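Sweet corn is coming in, and the swap table is back

What a month for corn! If you walked past the Semach Street garden lately you'll have noticed the back beds are taller than most of us, and the early rows are ready to pick. We put in 677 plants this spring (Drita Yordanov kept the tally on the shed door) and only lost the strip along the fence, where the raccoons got in before the netting went up.

Two varieties this year. Tundaveck is the yellow one, sweet straight off the stalk and best eaten the day it's picked. Grallaven is later and chewier, and I'd save it for chowder or for cutting off the cob and freezing. I ate three ears of the Tundaveck standing up in the kitchen last night, with butter and a bit of lime, and I'd have had a fourth if my son hadn't hidden it.

To tell if an ear is ready, look for brown silks and a blunt, filled-out tip. Pierce a kernel with your thumbnail: milky juice means pick it, clear juice means give it a few more days. Please don't peel back the husks to check! The beetles find the opened ears right away. Pull down, twist, and leave the stalk standing so the beans can keep climbing.

If you can't eat yours the same day, leave the husks on and get the ears into the refrigerator as fast as you can. For freezing, blanch them 5 minutes, cool them in ice water, then cut and bag. Drita fits a whole winter of chowder into one freezer drawer this way.

Corn, plates and cold storage

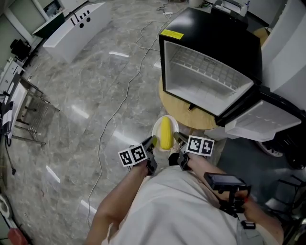
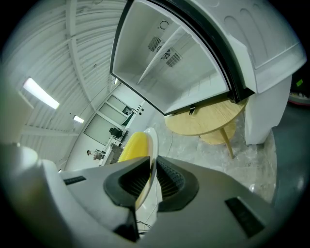 The swap table opens again in August, every morning from eight, beside the Krasniqi Bakery gate. Bring what you have too much of and take what you like. Last summer 469 bags of produce went across that table, and Doina Kos is sure we can beat it (she has already promised more zucchini than any of us asked for). She'd also love clean jars with lids, any size, for the pickle day.

Seed for next year: please leave the ears tagged with red string alone until the husks are papery. Doina has the list of who wants what, and there's still room on it.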